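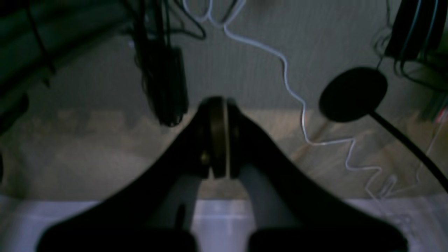 Urmas Mockus wrote in to ask why anyone would want round things sorted at all, when a drawer does the job for nothing. Fair question, and it's the one I started with too. He also wanted to know whether I was being paid by Manham. I'm not. I bought the trays myself and I still have the receipt, which I look at more often than I'd like.

Some background for people who missed the first gallery in June. The Manham system is a set of trays, cups and labels meant for people with too many small flat things: lids, coasters, buttons, checkers, furniture pads, drawer knobs, and whatever else rolls under the couch. The leaflet promises "a home for every piece" and says an average household can be done in an afternoon. I have 821 pieces and have been at it since spring.

What you get on this page is one picture and my notes, in the order I got annoyed.

The dark brown disc at the top is the kind of piece that gives the system trouble. Held upright and seen nearly edge-on, it shows a thin pale line down the center. Is that a seam, or the place where two faces meet? The leaflet wants you to know, since two-part pieces go in one tray and solid ones in another. I've put this sort in both trays at different times and can't say either choice improved my life.

The rim has a slight gloss to it. According to the leaflet, glossy pieces should be kept apart from matte ones "to preserve the finish." Preserve it from what? I have had shiny and dull pieces rattling around in the same cookie tin for years and never noticed a scratch I cared about. Elli Eskola says hers did get scuffed, but hers also went through two moves and a flood.

On standing versus stacking. Manham says to store discs on edge, like records. I tried it with 70 of the smaller ones and it does look good for a day or so. Then you take one out, the rest lean over, and you spend the evening straightening them up. Stacks are ugly but they stay put. I'm back to stacks.

On brown. The color chart has four browns on it. I can see two of them by daylight and one by lamplight. Zane Dambrauskienė tells me that the Plamside chart is better – she may be right, but it costs extra, and I'm not buying a chart to go with a tray to go with a coaster.

On labels. They peel. I used 141 and have found a fair number of them on my socks.

So am I keeping it? The deep tray, yes. It's a decent tray. The rest is going to Ľubomír Šťastný, who has asked for it twice and believes he'll finish in a weekend. I've told him to write down the time he starts.

More notes when the knobs are done, if they ever are. If you own the larger set and think I'm being unfair, write and tell me which tray the two-part pieces ended up in.

Contact | Copyright Merike Org, October 2020 | Back to top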